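## 4. Setting up the play table

This section covers joining the two Tirnley tabletops, leveling them, and laying out the play food for the first time. Allow an hour if you are working alone. You will need the hex key from the hardware bag, a soft cloth and a bubble level. Do not use a power driver on any of the bolts.

If you bought a single table, skip to 4.2.

### 4.1 Joining two tables

1. Stand both tables on a flat floor with the long leveling feet screwed all the way in. Carpet is fine if the pile is short.
2. Remove the plastic caps from the edges that will meet. Keep the caps. You will need them again if you separate the tables.
3. Push the tables together until the edges touch along their full length. The second table can go on a long side or a short side of the first.
4. Reach underneath and hook the two joining plates over the pins. Start the bolts by hand, two turns each.
5. Lay the level across the seam. Screw out the feet on the lower table until the bubble is centered and you can slide a fingertip across the seam without feeling a step.
6. Tighten the bolts a quarter turn at a time, going back and forth between the plates.

**Caution:** Keep children away until step 6 is finished. The gap between loose tabletops can pinch fingers.

**Note:** A thin line will always show where the tops meet. If crumbs or modeling clay get into it, clean it with a wooden toothpick. Metal tools will chip the edge.

### 4.2 Cleaning the top before first use

1. Peel off the protective film, starting from a corner.
2. Wipe the whole surface with a damp cloth and a drop of dish soap.
3. Wipe again with plain water and dry it.

Do not use bleach, scouring powder or melamine sponges. Crayon comes off with warm water if you get to it the same day. Permanent marker may not come off at all.

### 4.3 Laying out the starter set

The starter layout uses a few pieces of food, one plate, one bowl and a soft toy as the guest. Put out a small number of things at first and add more from the box over the following week. Younger children tend to sweep a crowded table onto the floor.

1. Choose the table that will be the eating side. Leave the other one clear for drawing or for sorting.
2. Put the soft toy on the eating side. It should stand without support. If it tips forward, press the feet flat and shift the stuffing down with your thumbs.
3. Set out the fruit and vegetables in front of the toy and to one side, with space between the pieces.
4. Add the plate and the bowl last, within a child's reach.

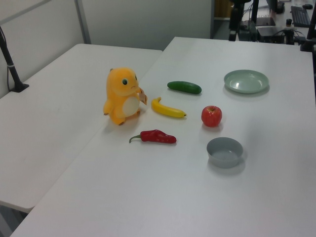 Leave the food off the dishes to begin with. Choosing what goes on the plate and what goes in the bowl is most of the game, and a child who finds it all served will often just tip it out. Children over three can be asked for one thing by name ("Can the guest have the banana?"). For younger ones, hold up a piece and name it yourself.

Kedir Tekleab, who wrote the activity cards, suggests starting with sorting by color and moving on to serving once that gets dull. The cards are in the lid pocket of the Zeleke storage box. Card 5 covers taking orders and card 10 covers setting up a shop.

**Caution:** Remove any paper or card tags from soft toys before a child under three plays with them. Snip the loop close to the seam and check that no plastic is left behind.

**Caution:** Play food is not for chewing. Throw away any piece that is cracked, peeling or has a loose stem.

### 4.4 Putting things away

1. Hard pieces go in the bottom of the box. Plates and bowls stand on edge along the side.
2. Soft toys go on top - never underneath, where they flatten.
3. Close the lid only when everything is dry.

The box is rated for 200 ounces of contents. It will hold more, but the handles start to pull.

Wash hard pieces by hand in lukewarm water and let them dry on a towel. Foam-cored pieces should be wiped only. Soft toys can be surface cleaned with a damp cloth. Check the sewn-in label before machine washing, and if there is no label, don't.

### 4.5 Weekly check

Pick a regular time. Sunday evening works for most families and for home daycares.

- Joining bolts snug, with no step at the seam
- Leveling feet all touching the floor
- No splits in the play food
- Toy seams and eyes secure (pull gently on each eye)

If a bolt will not stay tight, order joining kit 245 from Jiteck parts. Older Sostuvov tables use a different pin and the kit will not fit them. Check the sticker under the tabletop before ordering.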